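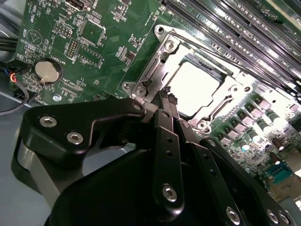
I've been putting off building a proper workstation for years, mostly because I hate doing the processor part. So when Palesa Masilela offered me her spare Dell board (green, no lights on it anywhere, bless it) I said yes before I'd even asked what it weighed. I paid her 200 for it, which I think was more than fair, and I've had it on my desk and then in a case for long enough now to have opinions!

First off, the socket. I love it. There's a big metal frame around it held down with proper screws, and it feels like something you could service in twenty years. The little lever that holds everything shut is long and thin with a bent tip, so you can get a fingertip under it without scraping your knuckles. My last board had a stubby one and I swore at it every single time.

Lighting is my one real tip here. Point a lamp straight down at a bare socket and the contacts just vanish into white glare, so tilt it off to one side before you lower the chip in. And look for the small white triangle printed on the board by the lever while you're in there, it's easy to miss.

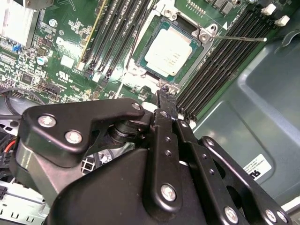

Page last changed: 22nd June

Memory next. You get black slots on both sides of the processor, which is great if you want loads of it and a bit of a squeeze if you have big hands like me. The latches sit pretty close to the socket frame at one end, so I'd do the memory before any kind of cooler goes on. I did it the other way round the first time and had to take the whole lot off again – lesson learned.

Grumbles? The printing between the slots is tiny, and I had to go back to the manual (655 pages, mostly not about my board) to find out which ones to fill first. The blue jumper near the heatsink gets half a paragraph in there. Marites Tolentino has the same board and she's still guessing what hers does.

Would I buy it again? At what I paid, yes, in a heartbeat. New, I'd wait for the November sales.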